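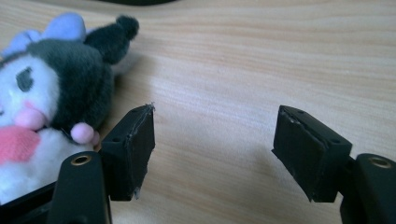

Department of Textile and Toy Making – Evening Course Reader

Chapter 2
The Face of a Soft Toy

A customer takes a soft toy from the shelf and looks first at the face. Only after this she presses the body, turns the toy around and reads the label. For this reason we begin the practical part of the book with the head, although in the workshop the body is very often cut first. The student who has already sewn the practice bear from Chapter 1 can keep it on the table during the reading. It will be useful for comparison.

The toy at the start of this chapter has a white face inside a dark gray hood. The hood is fuzzy and the face is plush, so the eye of the buyer finds the border between them at once. A border like this can be made with two fabrics of different color, with two fabrics of different pile, or with both. When both are used, small mistakes in the seam are hidden by the long fibers of the hood. When only the color changes, every mistake is seen.

2.1 Words used in this chapter

Pile is the layer of fibers which stands up from the base of the fabric. The direction of the pile is the direction in which the hand moves easily over it. On the paper pattern this direction is marked with an arrow, and the arrow must be copied to the fabric each time, also for very small pieces.

The face piece is the part that carries the eyes and the nose. In simple toys it is one flat piece. In better toys it has two or more darts, and these give it a rounded form.

A hood is any outer part that goes around the face and belongs to the head. It can be sewn to the head completely, or it can be open at the neck. In this book we speak only of the sewn hood.

Trimmings are the parts added when the head is already closed: bows, pompoms, patches, small flowers. An ear is not a trimming, because it is caught inside a seam. Many students are surprised by this and try to attach the ears last. Such ears come off.

2.2 The eye and the nose

A dark oval eye on white plush is a very old solution and it still works well. The oval may be stitched, printed, or cut from felt and glued. For toys intended for small children we recommend stitching only. Put the oval a little at an angle and the character changes: the face becomes more lively, sometimes a little naughty. Make three or four paper ovals and move them on the face piece before you decide. Do this on a table with even light, and stand up to look, because the buyer will also look from above.

The nose in our picture is pink, rounded and puffy. To make a puffy nose, cut a circle larger than you think is necessary, gather it by hand along the edge, fill it and pull the thread. The filling must be firm. A soft nose becomes flat after some weeks in a child's bed, and then the whole face looks tired.

The distance between eye and nose is a matter of taste, but there is a tendency that should be known. When the eyes are low and near to the nose, the toy looks young. When they are high, it looks older and more serious. Ifigeneia Liapis, who taught this course before me, asked every new group to prepare the same face with the eyes in two positions, and the group had to give a name to each one. The names were never the same for both.

2.3 Ears with a weight at the end

The dark ear of our toy curls upward and finishes in a fluffy tip, similar to a pompom. Such an ear is pleasant to the hand, but it puts a load on the seam. The longer the ear, the greater the load. The following points should be observed.

The ear is cut with the pile going toward the tip.
The seam allowance at the base is doubled and sewn two times.
If the ear must keep a curl, the inner side is cut shorter than the outer side. Wire is not used in children's toys.
The tip is filled lightly.

In the exercise at the end of this chapter you will sew one ear with a straight cut and one with a shorter inner side. Please keep both. We need them again in the chapter on tails.

2.4 Color in small places

Look now at the small parts: a lavender-blue bow, a pale pink pompom hanging against the dark hood, a bright pink heart below the face. The two pinks are not equal, and neither of them is large. On a gray and white toy this is enough. A beginner usually adds color to the body as well, and the result is restless.

The pale pompom is placed on the dark fabric, where it is well visible. On the white body the same pompom would almost disappear. The heart is in the strong pink and can stay near the white without difficulty. Its surface is different too – it has the look of knitting or felt – and a flat, dry texture near a fluffy one makes both more clear.

Our workshop keeps a box of 60 small trimmings for trying on finished heads. Before the lesson on Monday choose from it no more than three, pin them, and leave the head on the shelf until the end of the class. Then look again. Panagiotis Karamanlidis will collect the pins, and all 200 of them must be returned to the cushion before anybody goes home.

The next section gives the pattern for the face piece in full size. Copy it on firm paper, mark the arrow, and cut the darts open before you place it on the fabric.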